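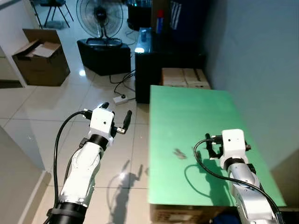
Black cable beside a green work surface. Photo: Prendik

Home | News | Products | Press | Contact

Prendik opens cable exchange for small workshops

TANGEN, September – Prendik, the maker of cords and cable sleeves, opens a cable exchange in Tangen this month. Small workshops, schools and repair shops can bring their worn power cords and receive a discount on new ones. The exchange is open every morning from 8 a.m.

In a trial last spring, the company received 3,306 old cords from 220 workshops. Of these, 900 had damage in the outer cover close to the plug. 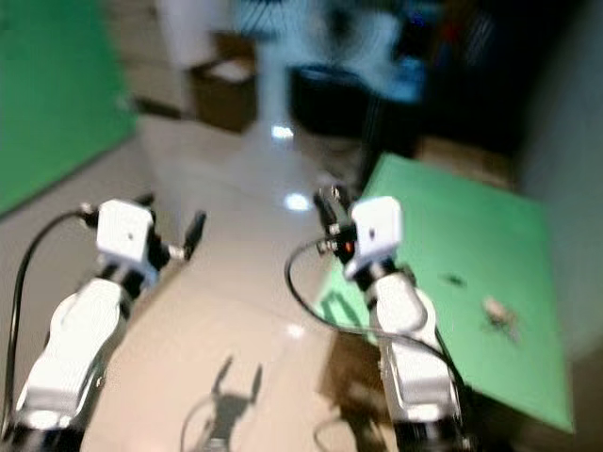

The new Ostell cord is made for places where a cable must move many times in a day. It has a soft cover and comes in four lengths. Prendik advises customers to choose the longer size when they are in doubt. A cable that hangs in a loose loop, as the black ones do beside both white arms, has some length to give before it pulls on its connection.

"Many people buy a cord which is exactly long enough, and then it is too short," says Torbjørn Sjögren, product manager at Prendik. "We want to talk with them before they buy."

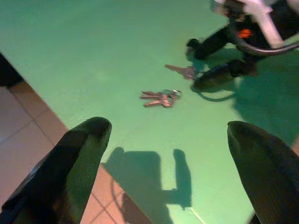
Customers who exchange ten cords or more can also ask for a free visit. During the visit, an adviser measures the distances and writes a short list of suitable lengths. The first 1,000 cords in the exchange are sold at half price.

Collected cords go to the recycler Zeverier, where the copper is separated from the cover.

Press contact: Witold Jasińska, Prendik, Tangen

Recent news
- Ostell cord now in four lengths
- New opening hours in Tangen
- Prendik and Zeverier extend agreement

© Prendik | Contact | Back to top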